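Ticket 2126 - right wrist camera dark at top, grip misses on push handle
Site: Grestico demo ward
Raised by: Philomena Annan
Assigned to: Wumpini Amegashie
Status: monitoring

Thursday, 09:40 - Philomena Annan
The wheelchair task stopped three times this morning with "target lost, wrist view". Head view is fine throughout. It happens on the final approach to the push handles. I have restarted the Plunby controller once and it made no difference.

10:15 - Wumpini Amegashie
Please leave the chair where it is with the brakes on and don't move the bed. Send me one still from the wrist and one from the head, any point in the run.

10:32 - Philomena Annan
Both attached.
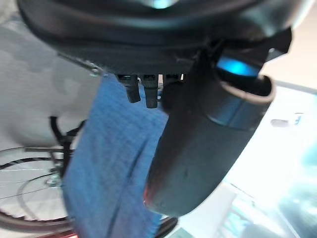
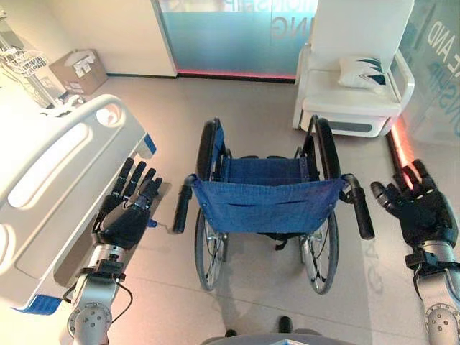 10:50 - Wumpini Amegashie
Thanks. Two things to look at. The wrist exposure is set to auto across the whole picture, and on that side it is fighting the bright glass. Please change it to centre-weighted and fix the gain. The setting is under Issahaku > Cameras > Wrist. Leave the head camera alone.

Second, check the camera bracket. If the screws have backed off, the housing takes up more of the view than the calibration file expects. Power the arm down at the wall box first, as the soft stop does not hold the wrist.

11:45 - Philomena Annan
Exposure changed. One bracket screw was loose, turned about a quarter by hand. Tightened it with the small driver from the kit. Cables at both wrists checked and reseated, no damage found. Recalibration failed first time with error 267.

11:58 - Wumpini Amegashie
267 means the old calibration file is still locked. Stop the logger, delete the lock, run it again. Set the timeout to 1000 ms while you are in there, the default is too short for this arm.

12:40 - Philomena Annan
Calibration passed. Four runs on the left handle, all good. Right handle good on three out of four - the miss was a slow close, no target lost message.

13:05 - Wumpini Amegashie
I'll treat the slow close as separate and open a new ticket for it. Ohemaa Kyei has a spare bracket and will bring it over with thread lock. Keep the old screws. Leaving this one open until the new bracket is on.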